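### 3.2 How households came to a series, and how they left it

We had expected, going in, that most families would find a new program by scrolling through whatever the service put in front of them. That is certainly what the platform people at Kallio told us over a very generous lunch, and it is what most of the earlier writing on family viewing takes for granted. Our diaries tell a messier story, and we would like to spend a little time on it, as the mess is where a good deal of the interest lies.

Of the 418 households who agreed to keep a viewing diary through February, 271 sent back a book we could use. (The rest were lost, half filled in, or in one memorable case returned with only the dog's name on the cover.) Each book asked the family to write down what they watched together, who picked it, and where they had first heard of it. Dymphna Hayes and Rawan Aoun read every entry separately and then sat down together over the ones they disagreed on, a job that took a good deal longer than any of us had budgeted for.

The commonest answer to "where did you hear of it?" was another child. A cousin, a kid on the bus, somebody's older sister. One mother in Novthorpe wrote that her son had been able to recite the plot of the first three episodes of *Pedberg* before he had seen a minute of it, and that by the time the family sat down to the pilot he was, in her words, "insufferable." Parents came second, and the service's own suggestions a rather distant third. We should say that families may not always notice when a suggestion has nudged them along, and Khải Cù has argued to us, quite fairly, that a diary is a poor tool for catching that sort of thing.

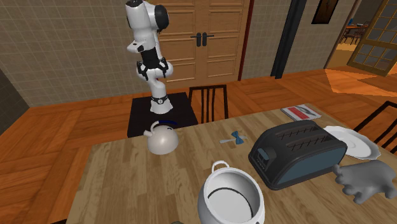 **Figure 3.** Simulated view of a white articulated arm on a black pedestal, behind a wooden dining table with several objects on it.

Leaving a series was another matter altogether. Here the children had much less say. Families stopped watching when a season ended and the next one wasn't up yet, when hockey practice moved to a different evening, or when a program disappeared from the catalogue partway through. This last one came up far more often than we'd guessed, and the entries about it are easily the crossest in the whole collection. Nine households were in the middle of *Starkisine* when it was taken down, and not one of them went on to buy the discs, though two wrote that they had looked into it.

Babar Mohmand, who handled the follow-up calls, found that people remembered these disappearances very clearly, often down to the episode they'd been saving for the weekend. What they could seldom remember was any notice beforehand. Chenxi Du later went back through the catalogue pages we had saved and found that an expiry date had been posted for most of the titles in question, usually in small type at the bottom of the listing, well below the cast and the ratings. We come back to the placement of those notices in Section 4, where we compare the listings with the ones families said they relied on.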